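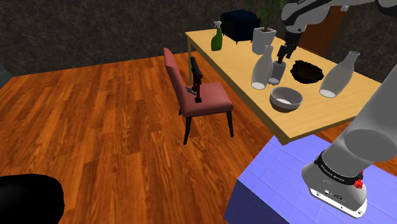 A tabletop task in the Adovel simulator, with the gripper at the rim of the cup.

Lionel Heywood has sold many things to laboratories, and he says that simulated rooms are the hardest of them. "With a pump, you put it on the bench and the customer hears it run," he told me. "With a room that exists only in the computer, the customer asks what he is paying for."

Heywood is in charge of sales at Clendo, a small company with its office in Lerkport. Its main product is Adovel, a package of ready-made rooms in which a robot arm can practice work on a table. I spoke with him and with Kyrylo Sirko, who leads the team that builds the rooms, on 14 January 2018. They had agreed to a Sunday because both were traveling during the week.

The current version of Adovel has 50 rooms and 464 objects. The customer chooses a room, chooses an arm, and gives it a task such as moving a cup or picking up a bowl. The license is for one year and covers 2 computers. More computers can be added, but Heywood did not want to give me the price of that. "It depends on the customer," he said, and when I asked again he gave the same answer.

Sirko was more open about the product than about himself. He came to Clendo from a company that made interiors for furniture catalogs, and I asked if this explains the pink chair and the marble look of the wall. He laughed. "Maybe a little. But I wanted rooms where somebody could live. Before, we had a gray floor and a table, and the vision programs of our customers became very good at gray floors."

In his opinion the difficult objects are the ones that let light through. Two of the bottles in the room he showed me are translucent glass, and the cup lets a little light through also. "A customer wrote to us in October and asked us to remove the glass, because his program could not find the edges," Sirko said. "I answered him that his real kitchen will have glass too. Then I made a switch, so he can turn it off. He is still a customer."

I wanted to know about the hand. Many programs of this type come with a simple gripper of two flat fingers, and Adovel also offers a black one with narrow fingers that have joints. Sirko says that it took his team longer than all the furniture. Each joint must have correct limits, and the contact between a fingertip and the rim of a cup must be calculated in very small steps of time. If the steps are too big, the fingertip goes into the cup, or the cup jumps off the table.

"Does it still jump?" I asked.

"Sometimes the bowl jumps," he said. "The cup is fine now."

Heywood looked less happy with this answer, but he did not correct it. He preferred to talk about the time that customers save. According to him, one laboratory prepared its first task in 90 minutes, including the installation. I did my own test on a laptop the evening before, and I needed much longer, mostly because the manual describes an older menu. Sirko knows about the manual. A new one is being written.

There are other limits. Liquids are not supported, so a bottle can be lifted and tipped but nothing will pour from it. The leaves of plants do not bend when the arm touches them. Cloth is planned, and the seats and cushions are hard as stone for the moment. Sirko listed these things without being asked.

Customers often compare Adovel with Amano, which costs less and has more robots to choose from. Heywood calls it a good product for people who need factories. "If you want a conveyor belt, buy Amano," he said. "We do tables."

The next version should come in October. It will have drawers that open, and Sirko hopes for a sink, though without water.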